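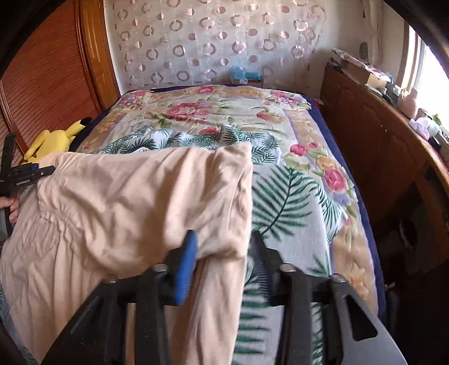
Beige cloth, many creases.

Lestik, or: sixty minutes of plot and a lot of airships

2021-06-17

I finished Lestik last night, all of it, including the recap episode, which recaps things that had happened twenty minutes earlier. I bought the box set second-hand from the market in Skesamthorpe, where it had been filed under gardening on account of the flower on the spine. The flower is the logo of Hana, who put the thing out. There is no gardening in it.

The set-up goes like this. A postal clerk on a floating island is given a parcel he must not open, and opens it before the theme song. Inside is a clockwork heron that speaks in riddles and knows the way to the Sárzközi Gate — sorry, the Sárközi Gate, I have been spelling it wrong in my notes for a month — and every villain on the map wants to get there first. Why a Hungarian surname is attached to a hole in the sky is never explained. I rather liked that. The things that do get explained take an episode each.

And the first five episodes are very good. The clerk is useless in a believable way, forever checking whether he has the right form, and the heron treats him like a slow waiter. The backgrounds are lovely too, all rust and washing lines and bad weather. There's a night flight in episode 4 with barely a word spoken that I went back and watched again straight away.

Then they join a crew. You know the crew. There's the big one who cooks, the small one who hits people, and the one with the eyepatch who is going to betray everybody and has it more or less written on his coat. The heron hardly gets a line for ages. In its place we get a tournament, held in the year 3061 of a calendar that had not come up before, so that the prize could be a map they already had.

It picks up again near the end, when somebody remembers the parcel had a sender. The reveal is decent, and the last fight is at least short. I could have done without the beach epilogue, in which the clerk finally files his form and the screen fades to a song about friendship sung by, I think, the heron.

The dub is fine apart from the eyepatch man, who changes accent whenever he changes hat. Go with the subtitles, though they are yellow and a bit small.

There is supposedly a sequel film, and a copy is meant to reach me in August. I'll watch it, obviously. I want to know what happened to the cook.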